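What Is Terrazzo?

Have you ever looked down in a school hallway and seen a floor full of colored specks? It may have been terrazzo.

Real terrazzo is made by mixing chips of stone or glass into cement. When the mix is hard, workers grind it flat and polish it. Each chip shows up as a spot of color.
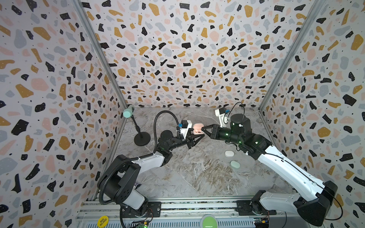 Real terrazzo is heavy, so many walls get a printed pattern instead. The printer puts the flecks on a thin sheet or panel - black, yellow, pink, gray, or any other color. Look for the same group of flecks showing up again. If you find one, the pattern is probably printed.
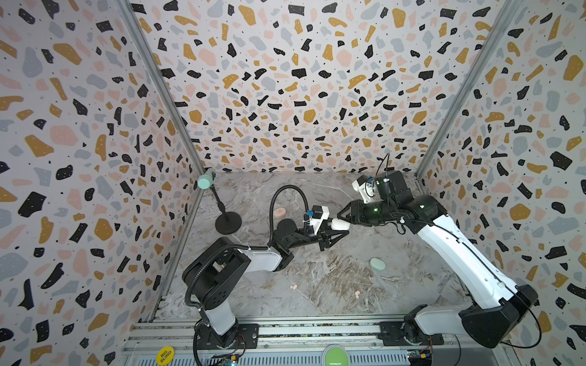
Nadège Hoarau wrote to us that her class in Greltusen made paper terrazzo. They tore up old magazines and glued the bits on white card, and it took them 5 days to finish.

Marble looks different. It has long, wavy lines called veins. The veins come from other minerals that were in the rock when it formed. Marble patterns can be printed too.

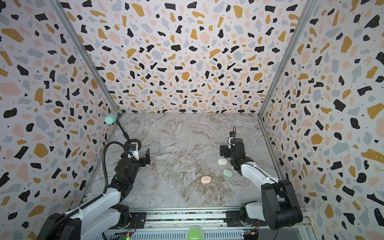

Why are no two pieces of real marble the same?
The minerals spread through each part of the rock in their own way, so the veins come out different every time.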